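Purkum Bench Automation Forum
Cells and Fixtures > Maintenance and Set-up
Thread: Cable routing on a two-arm folding cell, proposed revision to service note 11
27 September cycle, 6 replies

kindell_cellsupport
Posts: 776

Members who maintain the two-arm garment folding cell are invited to comment on the revised service note before it is adopted. The present note requires the gripper cable on each arm to be inspected after every 200 folds and replaced after 3000. It does not say how the cable should be routed between the gripper and the base. Two sites have reported intermittent gripper faults, and in both cases the connector at the wrist had worked loose.

The cell to which the note applies has both arms on one base plate, fixed to the aluminium rail at the near edge of the table. The purple cable leaves each gripper in an open loop and comes down past the base mount.

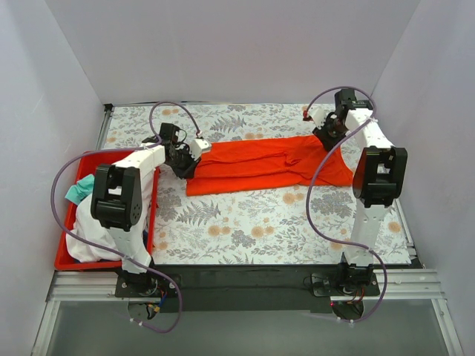 Category: Cabling and strain relief

We propose that the loop be kept, and that one soft tie be added on the upper link of each arm. Comments are requested on the position of the tie.

drumotum_workshop
Posts: 200

We support the tie but not the open loop. On the right arm the cable runs down across the end of the garment. Any cable that lies over the work can drag the cloth when the arm lifts, and the fold is then out of square. We would prefer it to be clipped along the links all the way to the base.

ko_fixtures

With respect, we tried full clipping in December and withdrew it. The cable had no slack at the elbow and the wrist connector failed sooner than before. A free loop must remain at that joint.

drumotum_workshop

May I ask whether the clips were placed on both sides of the elbow joint? Ours are, with a hand's width of slack between them, and we have had no failure.

ko_fixtures

They were placed on the lower link only. I accept that the two trials cannot be compared directly.

purkum_moderator

Members are reminded that power must be off before any tie or clip is fitted. The note should also mention the slack below the rail, where a hanging loop may be caught by a sleeve.

kindell_cellsupport

Thank you. The draft will be amended to show one tie on the upper link, one clip on the lower link and free slack at the elbow. The inspection interval is unchanged. The objection from Drumotum concerning contact with the cloth will remain open until both layouts have been run on the same arm.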